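Make the Bed First

I went to the open day at Hokeck a skeptic with sore feet, and I came home with the same sore feet and a somewhat different opinion, so let me try to set down how that happened before I lose the thread of it.

For those of you outside our corner of the county, Hokeck is the robotics outfit in the old seed warehouse on Jenkins Road, out past the Welton turnoff. They had 16 people working there at last telling, and once a year, in January, they open the doors, put out a coffee urn and let the neighbors come and be nosy. I had been meaning to go for years. My sister finally drove up and made me.

I think I expected a show. When I was a girl the county fair had a talking machine that guessed your weight, and I suppose some part of me has been waiting ever since for robots to be like that, all patter and blinking lights. What we got was a row of folding chairs, a big screen on the wall, and a woman named Brândușa Voicu who told us right away that she would be showing us a lot of walking and a lot of floor, and that anybody who wanted to leave for the doughnuts should feel free. Two people did. I stayed put (the feet again), and I'm so glad, because she was wonderful.

Her job is to teach a robot how to get around a home, and she does nearly all of that teaching inside a computer. She has a whole bedroom in there, with a bed and a bookshelf and lamps and everything, and the robot practices in it before anyone asks it to cross a room in the real world. She called the program Skosum, and she talked about it the way my mother talked about her oven, fondly and with a list of complaints. We watched for the better part of an hour, sometimes from back in the room and sometimes looking down at the floor with the robot's own hands at the bottom of the screen.
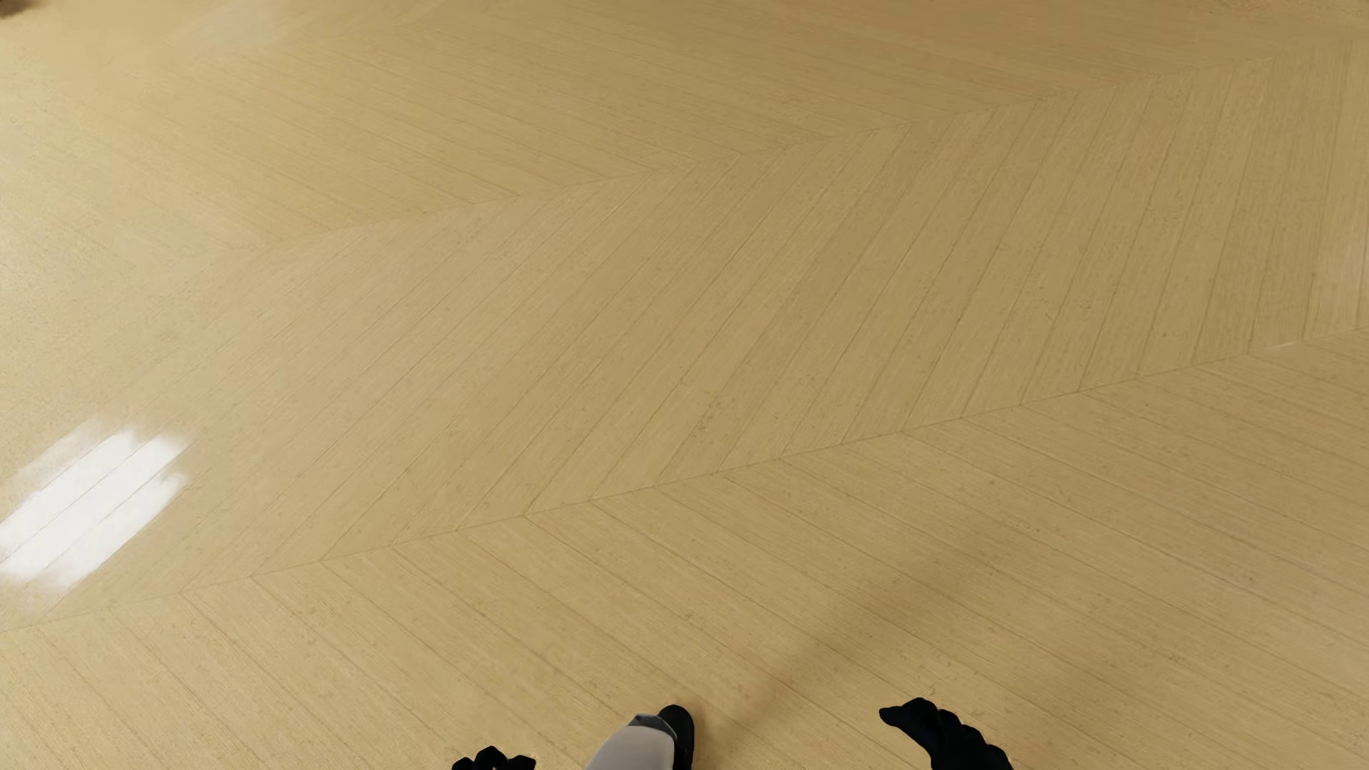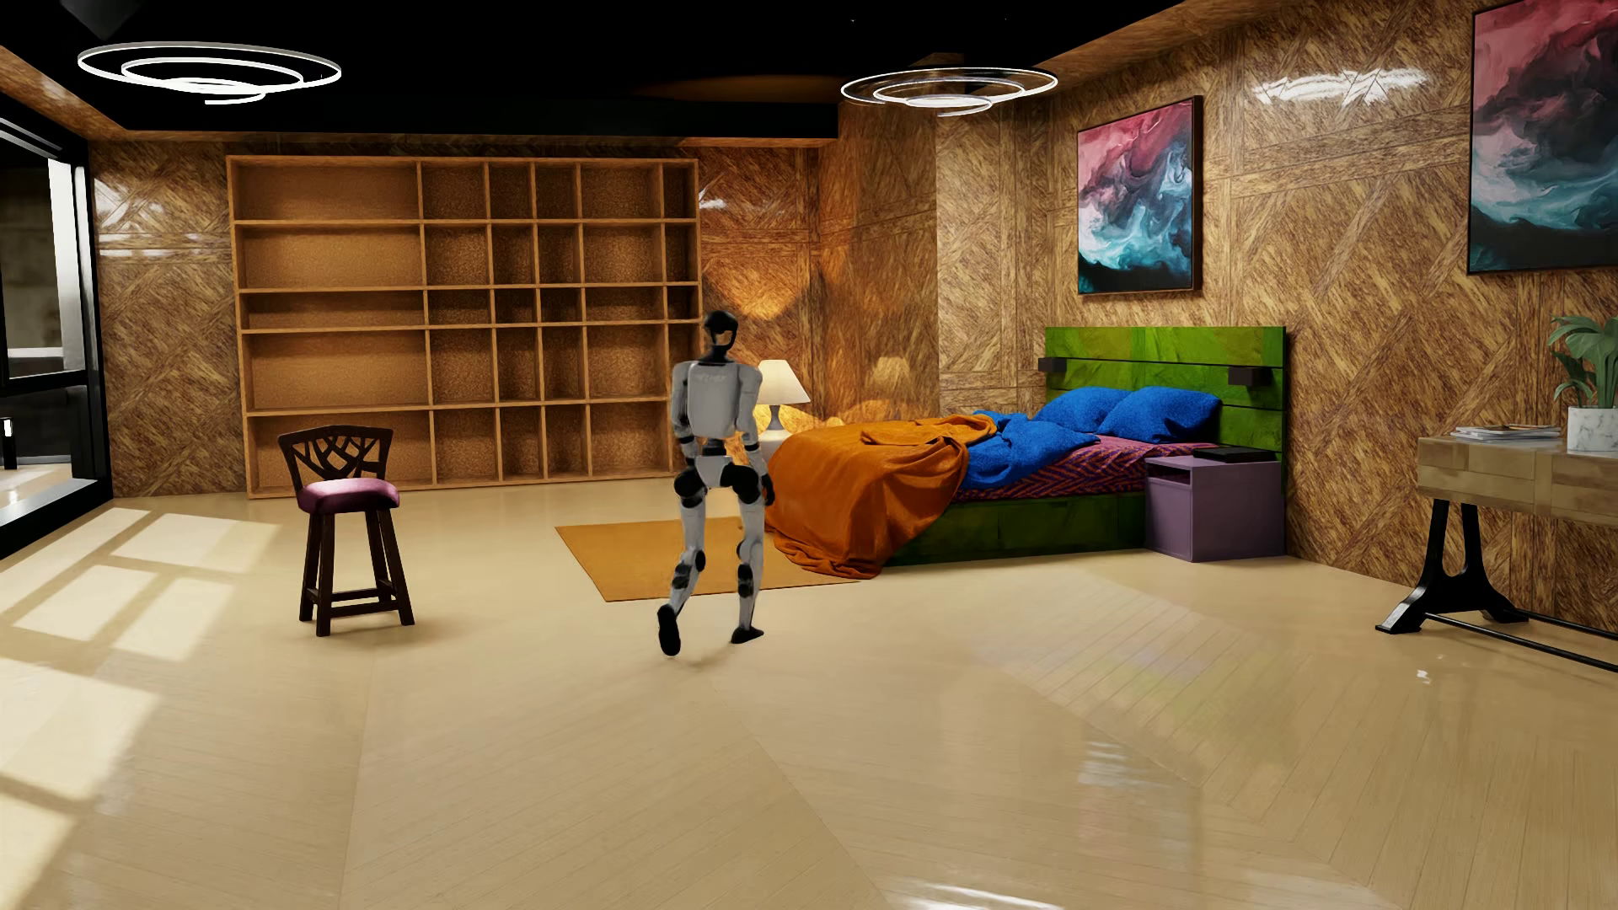
Now, what struck me first was how much care had gone into a room that isn't there. I live in a house with beige carpet and one good chair, and I sat looking at that herringbone floor with a feeling very close to envy. A man behind me asked the question I was too polite to ask, which was why on earth a make-believe room needs paintings. Wouldn't a gray box do? Brândușa said a gray box would teach the robot all about gray boxes. People have shiny floors, she said. They have rugs, and blankets that hang down over the end of the bed, and sunlight that comes in at one hour and is gone the next, and a machine that has never had to look at a bright patch on a floor may take it for a step, or a hole, or something spilled.

I have thought about that answer a great deal since. My late husband had trouble with his eyes in his last 3 years, and the kitchen floor on a sunny morning was a real worry to him. He would stop at the edge of the light and put his foot out to test it. I don't mean to say that a robot is like my husband, who would have had something to say about it. But I had never heard an engineer talk about glare on a floor as a serious matter, worth somebody's working day, and it softened me toward the whole enterprise more than any backflip could have.

I have opinions, though, and you knew I would. My first is that these companies ought to show the public far more of the dull part. We are forever being shown the finished wonder, or the disaster, and both of them leave a person feeling that the thing arrived from the sky. Sitting through twenty minutes of a pretend robot putting one foot in front of the other, I understood for the first time that it's work, with somebody at a desk deciding how high the foot should come up. I could argue with that somebody! I did, a little, over the doughnuts.

My second opinion is less cheerful. That bedroom has a rumpled blanket, and I give them full credit for it, but it is still a tidy person's idea of a mess. Where is the laundry? Where is the oxygen tubing, the walker parked crooked, the cat? The folks who could truly use a helper in the house don't have a clear path to the foot of the bed, and if the practice room always has one, I worry about who the robot will be ready for when it's ready. I told Brândușa so, and she didn't brush me off. She got out a pen and asked me what was on my own bedroom floor. I was embarrassed to tell her, but I told her: slippers, the heating pad cord, a stack of library books I keep meaning to take back, and a box of Christmas things that has been by the closet long enough to count as furniture.

She wrote it all down, cord first. Cords, she said, are a misery.

My sister thinks I was charmed, and that a nice young woman with a pen is just what a clever company would put in front of a room full of retirees. She may be right. She has bought three used cars without a single regret and I have bought one. But I'd still tell anybody in driving distance to go next winter, and to take along the crankiest person they know, and to have that person say out loud what is on their floor. The road is bad past Welton, so leave early, and the parking is around the back by the loading dock.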